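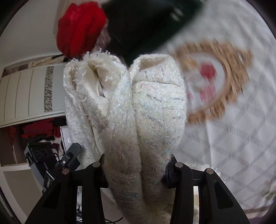 Lab 5 handout: Soft goods, and why your success rate is probably wrong
Introduction to Robot Manipulation, Fragkou workshop section
Instructor: Kalliopi Tzavaras
Lab assistant: Liviu Lungu

Read this before you collect anything. Last year's reports claimed very good numbers on clothing, and I did not believe most of them.

1. What counts as a grasp

The jaws closing on cloth is not a grasp. With a rigid block you can get away with that definition. With a thick tweed garment you can't, since two fingertips will nearly always pinch something. Write down which layer you meant to hold before the trial starts. A lined garment gives you at least two wrong answers: outer fabric only, or outer fabric and lining when you wanted one of them.

A trial counts if the garment leaves the surface, stays in the jaws for 12 seconds, and is held by the part you named. Everything else is a failure, including the ones that look nice on video.

2. Trials

Each pair runs 18 trials per garment. Do not drop the first few as "warm-up." Anastasia Spanos and her partner dropped five of theirs last term and their rate went up by a lot. They did say so in the report, to their credit. Most pairs don't.

Refold between trials. If you put the garment back in the same heap every time, you are testing one heap.

3. Fuzzy yarn and fringe

Loose tufts catch on things. A jaw that has snagged a loop can lift a jacket without gripping it at all, and the log file will say "closed, load present." Check by eye. Note any snag in column F, even if the trial passed.

Shiny thread may also bother the depth camera. The Plirka manual says its filter handles this. I have not seen that shown on anything but the vendor's own samples, so treat it as a claim and test it.

4. What to hand in

Raw log, all trials, with column F filled in.
One page on your failures. Sort them by cause.
Half a page on whether your result would hold for a garment you haven't tried. "Yes" needs evidence.

Graded out of 29. The failure page is worth 13 of those.

Questions to Liviu first, please.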